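closet swap day, a thread

1/ Winter stuff is coming out of the bins and everything gets piled on the bed first. No system yet, just vibes and a podcast.

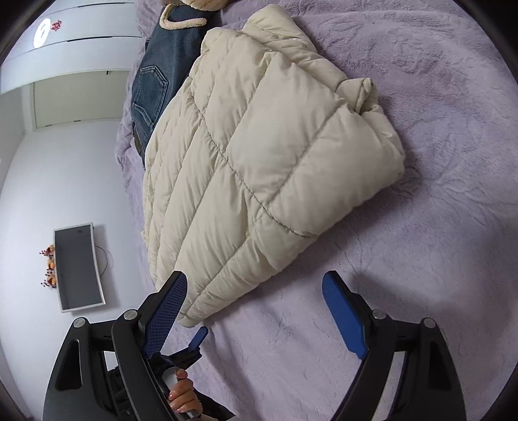 Cream puffer, jeans, the denim one with the sherpa collar. Round one!

2/ The puffer folds into a pretty decent rectangle if you squash it with your forearms first — then it slowly puffs back up while you look for a hanger.

3/ Jeans go on the shelf, I'm done pretending I'll hang jeans.

4/ Found 9 single gloves. NINE. Zero pairs.

5/ Anyone tried the Skenine under-bed bags? Need something flat for the summer dresses — my bed sits pretty low.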